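Géza Szekeres
@gszekeres
Aug 20, 2022

Thread on scene reset rules for bimanual tabletop work. We rewrote ours at Vörös in January and people keep asking for the text. Short version follows.

1/ A reset rule has to be checkable by someone who did not write it. "Place the objects naturally" fails. "Every object inside the cloth, no two in the same spot as last episode" passes.

2/ Fix the start pose of both arms in software and log it. Do not let operators jog the arms to a start by eye. Our tolerance is 12 mm at the fingertip. Outside that, the episode does not start.

3/ Cables get their own line in the checklist. Run both arms through the full reach once per shift with the grippers open. If a loop catches on anything, re-tie it and run again.

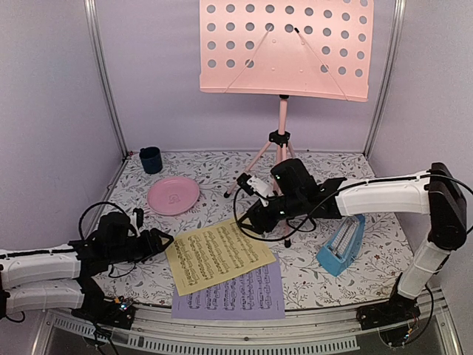
4/ Thin flat items need a separate grasp rule. Paper is the worst case we have: low stiffness, no height, slides on fabric. Overlap makes it harder. With the yellow sheet lying partly on the purple one, the rule says the top sheet is the target and the lower sheet may not be dragged. Contact at the upper corners or edge is allowed. Pinching both sheets is logged as a fault even if the task completes.

5/ Tall objects go at the back. A stand with splayed legs takes up more table than its pole suggests, so measure clearance from the feet.

6/ Fault codes: keep the list at 10 or fewer. The old Kerkano list was longer and operators used "other" for most entries. We merged codes until each one could be picked without opening the manual.

7/ Audit by sampling. We pulled 757 episodes out of the Sulto set and had a second person score each against the written rule. Disagreements go back to the rule text first, operator second.

8/ Version the rules. Each episode carries the rule version in its metadata. Mixing versions in one set is fine if you can filter on it later.

9/ Batches are up to 2,000 episodes, then a stop and a review. No rule changes mid-batch, including the obvious ones. Write them down and wait.

10/ Mumavance users: the checklist template loads as is, but set the tolerance field by hand. It defaults to blank.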